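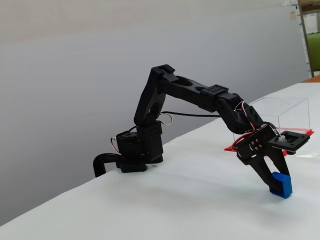 Handout 4: Good practice at a bench-top arm

A small arm is still a machine, and the rules for the Grulia bench are the same ones you will meet on a factory floor, only shorter. Before power goes on, trace every cable by eye from the base to the gripper. Look hardest where a cable hangs free, such as the thick black one that curves over the front of the table, and the wires bundled at the wrist. A loop that is fine with the arm folded may catch when it reaches out.

Search this site Search Go

Rules for all sessions

1. One person runs the arm. Everyone else keeps hands off the table.
2. Start at low speed. The bench limit is 62 mm per second until your plan is signed.
3. Never take a block out of closed fingers. Open the gripper by command -- then wait for the arm to stop.
4. Cut the power before touching a screw or a plug.
5. Write every stop in the log, even a short one.

The risk sheet is form 404. Hand it in with your plan.

Reading: Pasaribu course notes, the section on safe distances.

We use cookies to improve your visit. Accept Manage settings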